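Beach wrack

Beach wrack, also called sea wrack, tidewrack or simply wrack, is the mixed material that the sea leaves along a shore as the tide falls back. Most of it is seaweed and seagrass, but a good stretch of wrack will also hold driftwood, egg cases, feathers, empty shells, bits of sponge and, these days, a fair amount of litter. It usually settles in a long, wandering band known as the wrack line, which marks how far the last high tide reached. Many beaches have more than one such line, with the freshest lying nearest the water and the older, drier ones farther up toward the dunes, left there by spring tides or a passing storm.

Formation

Seaweed grows attached to rock and other hard surfaces by a root-like structure called a holdfast. Waves, grazing animals and plain old age all loosen that grip in time, and the freed plants drift until wind and current carry them ashore. Seagrasses shed their older leaves through the year, often most heavily in fall, and those leaves can pile up in thick brown banks on sheltered coasts. 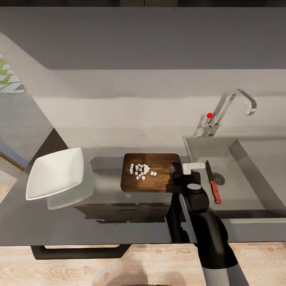
Simulated kitchen counter with a white bowl, a cutting board and a sink.

The amount that lands on any one beach changes a great deal from week to week. At Pledisden, a gently curving bay with a rocky point at its northern end, a shore survey recorded 24 separate wrack lines over a single winter, several of them buried by sand and then uncovered again by later storms. The bay is a pleasant place to learn the subject, as the point catches floating kelp and feeds it onto the sand a little at a time.

Life in the wrack

It would be easy to walk past a heap of old seaweed and think of it as something finished, but it is one of the liveliest parts of the whole beach. Beach hoppers, which are small jumping crustaceans, move in soon after the wrack lands, and kelp flies lay their eggs in the damp lower layers. Beetles, mites and worms follow along. The Pledisden survey listed 102 kinds of small animals in all, and 30 of those were found nowhere else on the beach.
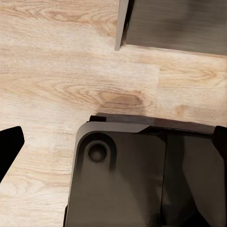
Shorebirds know all of this very well. Plovers, sandpipers and turnstones work their way along the line, picking at the surface or flipping whole clumps over to get at the hoppers underneath, and in July the young birds can often be seen feeding there beside the adults. As the wrack breaks down it feeds the sand below, and dune plants sprout in the shelter of the older piles, where they go on to trap blowing sand and help new dunes get started.

Removal and grooming

Many resort towns rake their beaches by machine. The Trovex rake, a tractor-drawn model, lifts the top 3 inches of sand and sifts out whatever is in it, good and bad together. Gedel Beach gave up machine raking on its quieter half and now has litter picked out by hand, leaving the seaweed where it lies.
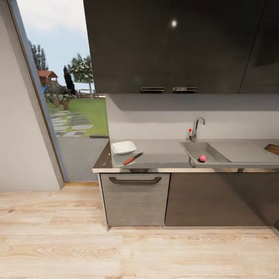 Why does beach wrack smell?

The smell comes from bacteria breaking down the seaweed, especially in deep, wet piles where little air can get in. Thin layers dry out in the sun and smell much less.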